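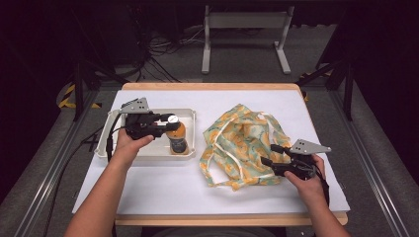 Trestley Hand-Held Gripper Pair

If you've ever wanted to teach a robot a chore by simply doing it yourself, this is the kit we'd start you on. You hold one gripper in each hand and work at an ordinary table, with a bottle in a tray, a soft fabric bag or whatever else you have lying about the place - and the recording takes care of itself.

Each gripper weighs 616 grams and has black jaws, a dark handle and a perforated gray bracket on top, so you can bolt on your own bits and pieces. Zoia Fedoruk, who looks after our orders, is always glad to talk brackets!

In the box: two grippers, two cables, 16 spare jaw pads and a printed guide.

Price: $1,070 the pair. Orders placed by noon leave our Brolham workshop the same afternoon.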